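Kaso Session Manager

Control and recording software for multi-robot workrooms

Product page last revised 4/2/18

Kaso Session Manager is a software package for laboratories and training rooms in which several robot arms are operated under one schedule. It starts and stops control programs, stores the camera streams and joint readings of each station, and keeps them on a common clock. The package is developed and supported by Shevchuk at its Saltholm office.

What the software does

Each station is described in a single plain text file, which lists the arms, grippers and cameras fitted and the limits within which they may move. On start-up, Kaso compares this file with the equipment that answers on the network and reports any difference to the operator. A station which does not match its file cannot be started until the difference has been accepted or corrected.

Planning is carried out at the station. The planner takes a target pose for the gripper and returns a path that respects the joint limits and any closed areas drawn by the operator. Closed areas may be drawn on the wrist camera view or entered as measurements from the table edge.

Recording begins with the first command of a task and ends when the operator marks the task as complete or abandoned. Abandoned tasks are kept by default. They may be deleted only by a user with supervisor rights.

Working with the wrist camera view

The gripper remains in the lower part of the view throughout a task, and the software must separate it from the objects on the table. Kaso does this with a mask prepared once for each gripper type. The mask should be prepared again whenever the fingers are changed or the camera bracket is moved.

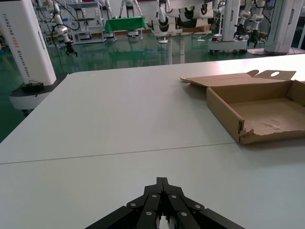
Open containers require some care. A raised lid may hide part of the work area from one camera while leaving it clear to another, and the planner will treat the hidden part as closed unless told otherwise. The setting is named "unseen space" and is found under Station, Limits.

Joins between table sections are ignored by the default surface finder. Sites that wish to use a join as a reference line may mark it by hand.

Licence and supply

Standard licence: 5 stations
Camera streams per station: 3
Maximum recording rate: 60 frames per second
Order reference: Clikley 2,588

Support and training

Operator training is led by Mulugeta Lencho. Questions concerning station files and planner settings should be addressed to Fasil Moges at the Saltholm office. The next scheduled release is planned for October, and licence holders will receive the release notes in advance.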